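Subject: Re: [cloth-handling] Bench check before each session – draft 2

Hi all,

Comments on the table section. For reference, the garment station:
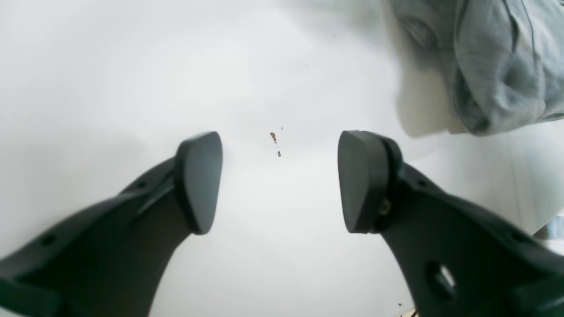
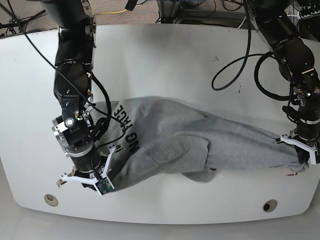 First: wrist view, specks between the fingertips. Second: both grippers on the gray garment.

Madalena Tavares wrote:
> 4.2 The work surface shall be clean before the session starts.
> 4.3 Cables shall be kept clear of the arms' working area.
> Is that enough, or do we need numbers?

4.2 is too loose. "Clean" at Trokby means wiped once in the morning. I'd say: wipe the table before the first episode and again every 90 minutes, and look at the wrist view before starting. If there are crumbs or lint where the fingers close, stop and wipe. We went through 3653 episodes from February and 492 had debris in the wrist view. Most were still usable, but they should be tagged.

4.3 needs a distance. A cable loop resting on the tabletop should count as a fail, even if the arm can't reach it at that moment. Derkis uses 500 mm from any gripper path – fine for them, too much for a table our size. I'd settle for "no cable on the table" and leave the number out.

Also, 4.4 still says "item" where 4.1 says "garment". Pick one.

Diệp has the Kotano wording if you want to compare.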